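Zesavow simulation package: progress report, second review period
To: Morven Rankin
From: Negin Tabrizi
2019-07-11

You asked whether we should renew the Zesavow license in October. I'm still leaning no, though less firmly than in my last report.

We have now put 812 of the planned 1000 runs through the household set. The vendor's sales sheet talks about "true-to-home" rooms. What we get is flat walls, plain shading and very simple shapes. That may be fine for testing a planner. I don't believe it is fine for training anything that has to see, and Salgado has not sent us a single result from a real house to change my mind. 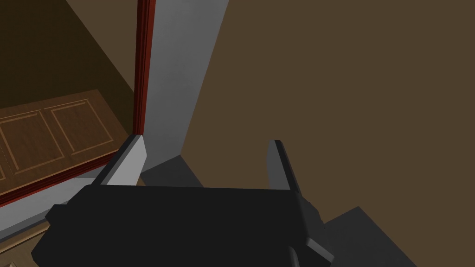 Doorways are where most of our time went. Ruairi Kinnear rewrote the approach routine twice, and the contact settings still have to be tuned by hand for each room. The manual gives this two paragraphs. Support answered our first ticket quickly and has left the second one open.

On the plus side, the package installs cleanly and runs overnight without crashing, which I can't say for the Baltodlow trial.

Spending to date is $1207, all of it license fees and one extra seat. The remaining runs are covered.

Before October I want the same door task done on the arm at Mirkton, with the scores side by side. Ruairi needs 52 hours of lab time for that. If Salgado wants the renewal, they can answer the open ticket first.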